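貸し工房Rerkeo 月例点検チェックリスト(コメント付き)
2020年3月6日 記入:Nicanor Sarmiento

1. 消火器 〇
入口の一本も奥の一本も圧力計は緑の範囲。奥のほうは前に段ボールが積んであったので、どかしました。置いた人、次は棚へお願いしますね!

2. 非常口と通路 △
扉はすんなり開きます。ただ、延長コードが通路を横切っていたのが気になる…。壁沿いに回して、養生テープで留めておきました。

3. 作業台まわり 〇
ぐらつきなし。脚のボルトは3か所だけ増し締めしました。
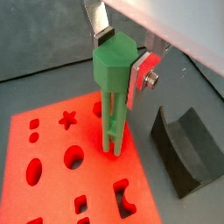

緑の3Dプリント部品と赤みがかったオレンジのボード。

4. 換気扇 △
回るけれど、音が前よりうるさい気がします(私の耳のせいかも)。フィルターは9月に替えたきりなので、Casadoに注文を出しました。届くまでスプレー塗装は外でやってください。

5. 救急箱 ×
絆創膏がほぼ空っぽ! 洗眼液も期限切れでした。帰りに買ってきます。

6. 電源タップ 〇
焦げ、ひび割れなし。Eduraの古いタップは差し込みがゆるいので、使用禁止の札を付けて外しました。捨てるのは来週の不燃ごみの日に。 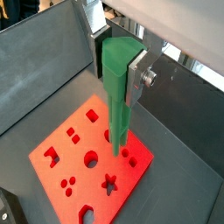
7. 薬品棚 〇
鍵よし、ラベルよし。アセトンの缶が200ml以上残っているのに新しい缶も開いていました。古いほうから使ってもらえると助かります。

8. 照明 △
流し台の上の蛍光灯がちらつきます。脚立が要るので、交換は誰かもう一人いる日にやるつもり。手伝ってくれる人、声をかけてください〜。

次回までの宿題:4と5と8。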